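21/03/2025

Up before six to argue with the inn's website, which has decided on its own that we serve brunch. We do not serve brunch. We serve breakfast until ten and then we serve people who think ten is a suggestion.

The review count went to 332 overnight. The new one is four stars from a couple who stayed two nights for their anniversary. They loved the room, loved the garden, loved the soup, and took off a star for "the hill." I have read it several times. The hill was there when my grandmother bought the place. I wrote back thanking them and said we hoped to welcome them again, with the hill. Then I took out "with the hill" and posted it like an adult.

Sioned Wynne came by at eleven to talk about the June wedding. It was going to be 60 people in the side garden and is now, she tells me, "closer to the bigger number," and the bigger number is one I had never heard before. She wants long tables, her aunt's hymn-singing friends near the food, and no chicken. I asked if no chicken meant vegetarian. It meant no chicken. There was an incident at her sister's reception. I wrote "no chicken" and underlined it.

She also asked whether we could do a late supper around ten, after the dancing, something people can eat standing up with one hand. Dumplings, I said, before I had asked the kitchen. The kitchen is Navarrete, who looked at me over the top of the order book for a long while and then asked how many. I said I'd get back to him.

Fosto called about the linens. They can do ivory or they can do "soft ivory," and the second one costs $23 more per bundle. I put the two samples side by side on the bar and asked everyone who walked past. Dilla, our dog, sat on the soft ivory, so we're going with the plain.

Spent the afternoon on the booking system. Clurkix sent an update that moved the calendar to where the invoices used to be and put the invoices somewhere I still haven't found. The deposit for the rehearsal dinner went through as $1,113 when it should have been $300, and I had to phone a very nice man and explain that he had not in fact bought a share in the business. He laughed. He then asked what a share would cost, and I think he may have meant it.

Dinner was quiet, 14 covers, one birthday. Table by the window sent back the bread for being too warm. I have been doing this a good many years and that was new to me. We let it cool and took it out again and they said it was perfect.
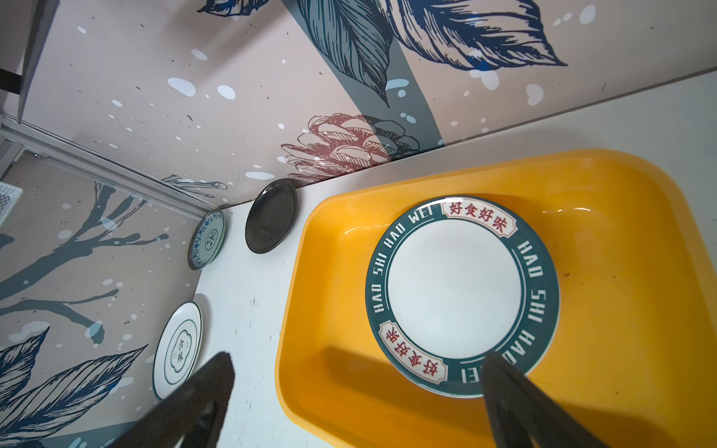

Things for tomorrow

Get a real number out of Sioned, in writing.
Tell Navarrete the real number from a safe distance.
Find the invoices.
Wash the soft ivory sample before Fosto's driver picks it up.
Fix the brunch thing. If anyone turns up for brunch in the meantime, give them breakfast and say nothing.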